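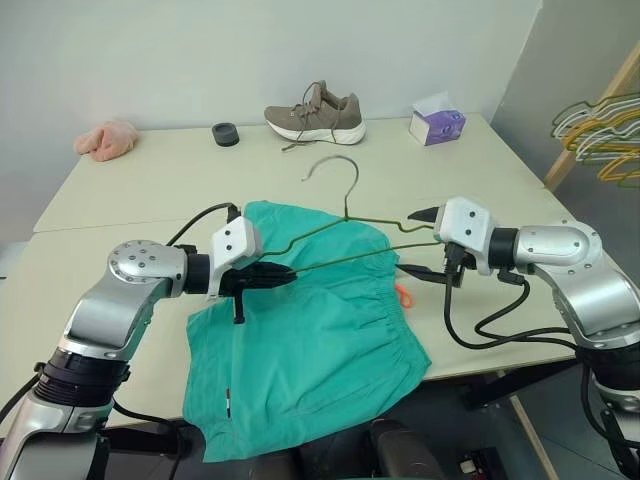 La percha y el pantalón corto, sobre la mesa.

El pantalón verde

Gopinath Kulkarni compró el género de Pinto en noviembre, cuando nadie quiere pantalones cortos, y por eso le salió barato. Eran 297 prendas en cajas de cartón, todas del mismo modelo y del mismo verde azulado, con la cintura elástica y un cordón naranja. Pinto cerraba la tienda de la playa y se iba a vivir con su hija. Le ayudó a cargar las cajas en la furgoneta y no le pidió recibo.

El taller estaba en la calle Brovura, en un bajo que antes había sido una imprenta. Gopinath pintó las paredes de gris, puso una mesa clara y dos barras largas para colgar. Las cajas las dejó junto a la puerta. Esa noche llamó a su cuñado, Senthil Namboodiri, que llevaba desde el verano sin trabajo.

—¿Qué hay que hacer? —preguntó Senthil.

—Colgar pantalones.

—¿Cuántos?

—Los que hay.

Senthil llegó a las ocho de la mañana con el abrigo puesto y no se lo quitó hasta las diez. El bajo era frío. Gopinath le enseñó el trabajo una sola vez. Se extendía el pantalón en la mesa, con la cintura hacia la derecha. Se alisaba con la palma, desde la cintura hasta los bajos. Se miraba que el cordón saliera por el centro y que la etiqueta siguiera cosida. Luego se ponía la percha encima, se doblaba la prenda sobre la barra y se colgaba.

—La tela se arruga en la cintura —dijo Senthil.

—Es el elástico. Eso no se plancha.

—Queda feo.

—Queda como es.

Las perchas eran de alambre, de color verde oliva, y las vendía Bunine, el de la tintorería, que también cerraba. Gopinath le había comprado 1.000 porque no las vendía por menos. La mayoría estaban bien. Algunas tenían el gancho torcido y había que enderezarlo con los dedos o con unos alicates. Senthil empezó a apartar las torcidas en una caja vacía y el primer día no hizo casi otra cosa. Gopinath lo vio y no dijo nada. A las dos comieron arroz en dos fiambreras, sentados en las cajas.

—¿Quién los va a comprar? —preguntó Senthil.

—Una tienda de Corkari. Allí hace calor todo el año.

—¿Y los quieren colgados?

—Los quieren colgados.

Corkari estaba a nueve horas de camión. Ninguno de los dos había ido nunca. Gopinath había hablado por teléfono con una mujer que le dijo que sí a todo muy deprisa y que después le mandó un mensaje con las condiciones. Pagaban 2.000 por el lote completo, a la entrega, con cada prenda en su percha y sin manchas. Si faltaba alguna o había alguna estropeada, descontaban. El camión pasaba el viernes a las seis de la tarde.

Senthil era lento. Lo había sido siempre. Su hermana, la mujer de Gopinath, decía que tardaba en pelar una naranja lo que otros tardaban en comer. Extendía un pantalón, lo alisaba, lo miraba, le daba la vuelta, lo volvía a alisar. Si la costura de un lado no caía igual que la del otro, empezaba de nuevo. Gopinath colgaba tres mientras él colgaba uno. Al final de la segunda mañana la barra de Gopinath estaba llena y en la de Senthil sobraba sitio.

—No hace falta que quede perfecto —dijo Gopinath.

—Ya.

—Llegan a la tienda y los tocan todos. Al día siguiente están en el suelo.

—Ya —dijo Senthil, y siguió alisando.

Hablaban poco. Gopinath tenía una radio, pero en aquel bajo solo se cogía una emisora de misas. La encendían a ratos para oír otra voz. Por la tarde la luz de la calle entraba hasta la mitad del suelo y se retiraba pronto.

El miércoles por la noche (Senthil ya se había ido) Gopinath se quedó a mirar las barras. Fue pasando las perchas de una en una con el dedo. En la suya los pantalones colgaban de cualquier manera, unos más a la izquierda, otros con una pernera por encima de la otra. En la de Senthil las cinturas quedaban todas a la misma altura y los cordones caían en el mismo sitio, una fila de naranja de un extremo al otro. Apagó la luz y volvió a encenderla. Después descolgó uno de los suyos, lo llevó a la mesa y lo extendió otra vez.

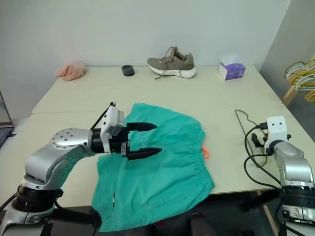 Tardó más de lo que pensaba. La tela resbalaba hacia el borde y había que sujetarla con una mano mientras la otra iba quitando los pliegues. Cuando creyó que estaba recto vio que el cordón había quedado por debajo. Lo sacó, lo dejó sobre la mesa y volvió a pasar la palma. Al colgarlo le pareció que estaba igual que antes. Lo puso en la barra de Senthil, el último, y se notaba cuál era.

Al día siguiente no le dijo nada de darse prisa.

A media mañana Senthil levantó un pantalón y lo acercó a la ventana.

—Este tiene algo en el bolsillo.

Era un papel doblado en cuatro. Gopinath pensó que sería un control de fábrica y dijo que lo tirara. Senthil lo abrió. Era una lista escrita a lápiz, con letra pequeña: pan, pilas, crema para las manos, llamar a la niña. Debajo había un número de teléfono con una cifra tachada.

—Es de Pinto —dijo Senthil.

—¿Cómo lo sabes?

—La niña es su hija.

—Su hija tiene cuarenta años.

—Pues la niña.

Gopinath cogió el papel y le dio la vuelta. Por detrás no había nada. Se imaginó a Pinto en la tienda, de pie detrás del mostrador, con uno de aquellos pantalones puestos en pleno agosto. Si se lo había puesto, era una prenda usada y habría que descontarla. Lo olió. Olía a cartón, igual que los demás.

—A lo mejor solo se lo probó —dijo.

—A lo mejor.

Lo dejaron aparte, en el respaldo de la silla. Por la tarde encontraron 24 más con algún defecto, todos en la misma caja, la que había estado abajo. Tenían una raya de humedad en el bajo. Senthil los lavó en el fregadero del fondo con jabón de manos y los tendió en una cuerda que ató entre la tubería y el marco de la puerta. Goteaban en el suelo y hubo que poner cartones. La raya se fue en todos menos en uno, y en ese había que saber dónde mirar.

—Se van a quedar tiesos —dijo Gopinath.

—Mañana los aliso.

—Mañana viene el camión.

—A las seis.

El viernes Senthil llegó a las cinco de la mañana. Tenía llave desde el día anterior. Cuando Gopinath abrió la puerta, a las ocho, los lavados ya estaban colgados y su cuñado iba por la última caja. También había descolgado los de la otra barra y los estaba rehaciendo. No los había rehecho todos. Había empezado por un extremo y llegaba más o menos a la mitad.

Gopinath se quitó el abrigo. Se puso al otro lado de la mesa, cogió la percha por una punta y Senthil la cogió por la otra. Así iban mejor. Uno sujetaba el alambre y el otro pasaba la tela. No pararon a comer.

El camión llegó a las siete menos veinte. El conductor era un chico joven que no miró los pantalones. Firmó donde le dijeron, contó las barras de transporte, no las prendas, y preguntó si había un baño. Cargaron entre los tres. Al final quedó uno en el respaldo de la silla.

—¿Ese no va? —preguntó el chico.

Gopinath miró a Senthil.

—Ese no va —dijo.

Se lo descontaron. La mujer de Corkari lo escribió en el mismo mensaje en que avisaba del pago, sin ningún comentario. De lo de la raya no dijo nada. Gopinath leyó el mensaje en voz alta en la cocina de su casa, con Senthil delante, y luego dividió el dinero en dos partes sobre el hule. Senthil dijo que era demasiado. Gopinath dijo que había venido a las cinco. Su mujer dijo que se callaran los dos y quitaran el dinero de ahí, que iba a poner los platos.

Después de cenar, Gopinath buscó el número del papel y llamó. Se lo cogió una mujer. Le dijo que su padre ya estaba acostado, pero que si era importante lo despertaba.

—No, no —dijo Gopinath—. Era por un pantalón.

—¿Un pantalón?

—Un pantalón verde que se dejó en una caja. Lo tengo aquí, se lo puedo mandar.

Hubo un silencio. Se oía un televisor.

—Ay, mándelo —dijo la mujer—. Lleva toda la semana preguntando por él.

Gopinath apuntó la dirección en el reverso de la lista. El lunes bajó al taller a por el pantalón y lo encontró ya alisado, en su percha, al fondo de la barra vacía. No sabía cómo se mandaba una percha por correo. Preguntó en la oficina y le vendieron una caja larga, de las de paraguas, que costaba más que el pantalón. La pagó.

Quedaban en el taller más de la mitad de las perchas de Bunine. Senthil siguió viniendo unos días para enderezar las torcidas.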